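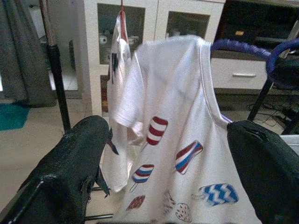
The popsicle tank top, with a white T-shirt behind it.

May
by Sidra Butt

I gave up on the dryer for the kids' summer clothes last year, after it shrank two shirts and cracked the print on a third. Since then the small whites go on the rack in the front room, the one with the chrome bar. It cost 40 dollars at a store in Trullden and I should have bought it sooner.

The ice pop tank top is Hala's favorite. She would wear it every day if I let her, so it gets washed more than anything else she owns. I turn it inside out for the machine and right side out again to hang. The stripes and zigzags have held up well. I wash it cold, on the short cycle, which on our machine is 22 minutes, and I leave out the fabric softener.

Tank tops are a pain to hang. The armholes on this one are wide and it slides off a regular adult hanger. If I fold it over the bar I get a crease straight across the chest. What works best is a child's hanger or one with clips. I bought a bag of mixed hangers at a yard sale in Kelen and they are all different colors, so the rack looks a bit like a party, but they do the job.

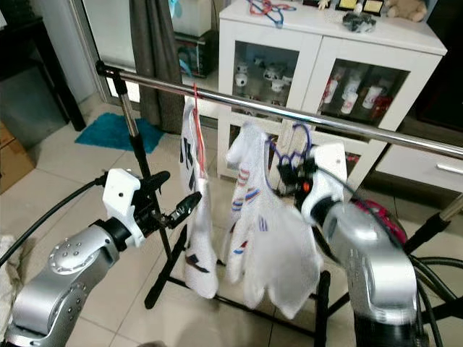
Whites on the rack, with the mug cabinet behind.

Socks took me longer to figure out. Long ones stretch if you pin them by the cuff while they are heavy with water, so I run an extra spin first. Then each one goes up by a loop over the bar and hangs straight down. I used to lay them along the top of the cabinet, but there are already cords and a stuffed toy up there and I kept losing one down the back.

Thin things I give more room. If two light pieces touch, the part where they overlap is still damp at bedtime. I leave a hand's width between them and shake out the folds when I walk by. In the afternoon I open the gray curtain and that helps more than moving the rack does.

For stains I use plain dish soap and an old toothbrush before anything goes in the wash. Red popsicle juice, the real kind, comes out if you get to it the same day. After that you are mostly stuck with it.

Next on my list is the winter bin, which still has to be sorted before it goes up in the closet. I also need to find out who has Hala's other swim towel. I think we left it at the Minhas house.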